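Revision 2023-10-24. Replaces the sheet from May.

## 4. Setting up the Hinau garment steamer

Please read this whole section before you fill the tank for the first time. The steps are the same for the Hinau and for the smaller Pukum model, except where a note says otherwise.

### 4.1 Choosing the place

1. Put the base on a flat, hard floor. Do not use it on a thick carpet, the base can lean when the pole is fully extended.
2. Keep the wall outlet within reach of the cord. The cord must not be under tension.
3. Do not connect the steamer to an extension cord that is rated for less than the power on the label under the base.

> **Caution:** Never steam clothing while a person is wearing it.

### 4.2 Filling the tank

1. Turn the tank upside down and unscrew the cap.
2. Fill with cold water up to the line. The Hinau tank holds 950 ml and the Pukum tank holds 327 ml.
3. Close the cap by hand only – a tool will damage the seal.
4. Put the tank back and press until you hear a click.

*Note:* If your water is hard, mix it half and half with distilled water. Do not add perfume, starch or vinegar.

### 4.3 Preparing the clothes

Sort the clothes on a table before you heat the steamer. Straighten the sleeves by hand and empty the pockets. Look at each care label, and put aside anything that says "do not steam".

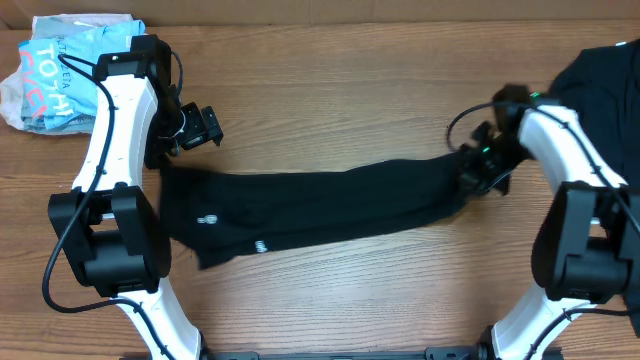
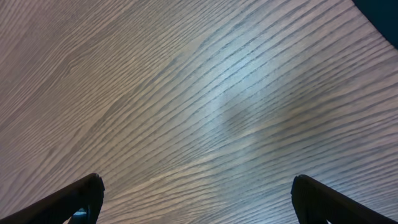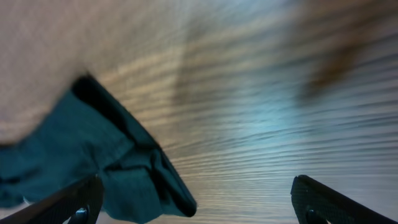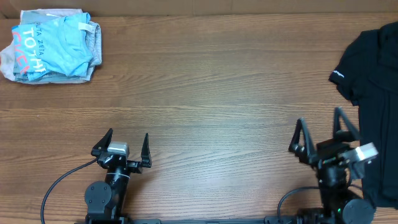 Printed letters on a shirt should be steamed from the inside of the fabric. Turn the shirt inside out first, and hang it by the shoulders.

> **Caution:** Do not steam directly over a varnished or waxed table. Steam can leave white marks on the finish. Hang the garment on the pole instead.

### 4.4 First heating

1. Plug in the cord and turn the dial to position 1.
2. Wait until the light changes from red to green.
3. Point the head away from you and press the trigger. Some drops of water will come first, this is normal.
4. Let the steam run for one minute before you touch any fabric with it.

If the light stays red, turn the dial to 0, unplug the steamer and check that the tank is clicked in. If it is still red after this, write to the Membridge service desk and give the code from the label. For the Pearce hose (part 945), order with the same form.

### 4.5 After use

1. Turn the dial to 0 and pull the plug.
2. Wait 30 minutes.
3. Empty the tank and leave the cap open until it is dry inside.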